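Home Programs Grants Reports News Contact

Late Bus Pilot, Clovham to Kalley
Progress report to the Lamptey Fund
Jul 27, 2022
Prepared by Ekua Osei

The late bus is running, and on paper it is doing well. We carried 415 riders in January and 466 last month. I would ask you not to read too much into that. January had two nights when the road over the hill was closed and we ran nothing at all. Put those nights back in and I doubt there is much growth left to talk about.

The proposal we sent you said the bus would help people with evening jobs get home without paying for a cab. Some riders do use it that way. The hospital laundry shift gets on at the second stop most nights, and the drivers know them by name. But a good share of the riders on the last run are coming back from the movies or from dinner. I have no objection to people going to dinner, but they are not who the grant was for, and our fare records can't tell one group from the other.

Adjoa Kpodo wants to fix this with a rider survey. I am less keen. The last one was handed out on the bus and filled in on people's knees, and the questions were so friendly that almost any answer counted as praise. "How has the late bus made your life easier?" leaves little room for a person whose life is the same as before. If we do another, I would like the questions to be written by someone who doesn't work on the project.

Clostora scheduling

You paid for a one-year license for Clostora, and the plan was for it to cut the wait between the train and the bus. It has produced very handsome timetables. The trouble is that it takes the train's printed arrival time as fact, and anyone who has stood on that platform knows better. In spring we went back to having the driver hold the bus until the train is in. That costs nothing and the complaints dropped. The vendor tells us an update will handle late trains. We were told the same thing when we signed. My advice is to let the license run out unless we see the update working on our own route first.

The Kalley stop

The shelter is still not built. The town has approved it twice, once with the bench facing the wrong way. Riders wait under the awning of the hardware store, whose owner has been patient so far. I can't give you a date and would rather not invent one.

Money

We have spent less than planned on fuel and more on drivers. We budgeted for 30 hours a week and the real figure is 40, mainly due to holding for the train and the slow drive back to the depot. We can cover the gap through the end of the grant year by using what was set aside for printed flyers. It can't be covered that way a second time.

What we are asking for

We would like your agreement to move the flyer money, and a short call before the renewal form is due. The form asks us to state how many evening workers "gained reliable access to transportation." We don't have that number, and I don't want to make one up from ticket sales. 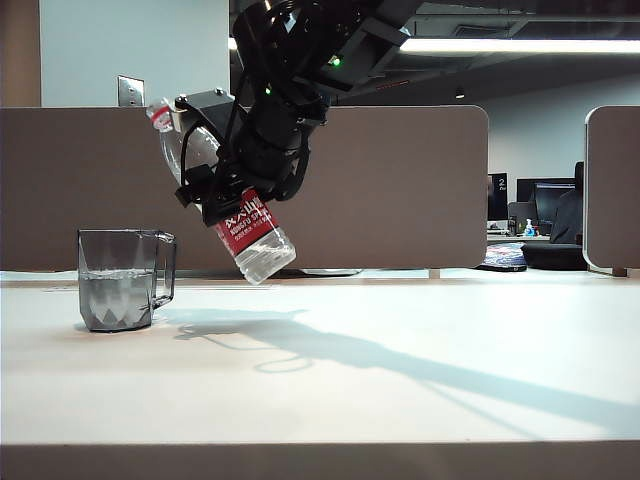
Adjoa thinks a careful estimate would be acceptable. I would sooner leave the box blank and explain why in the notes, if your office will take the form that way.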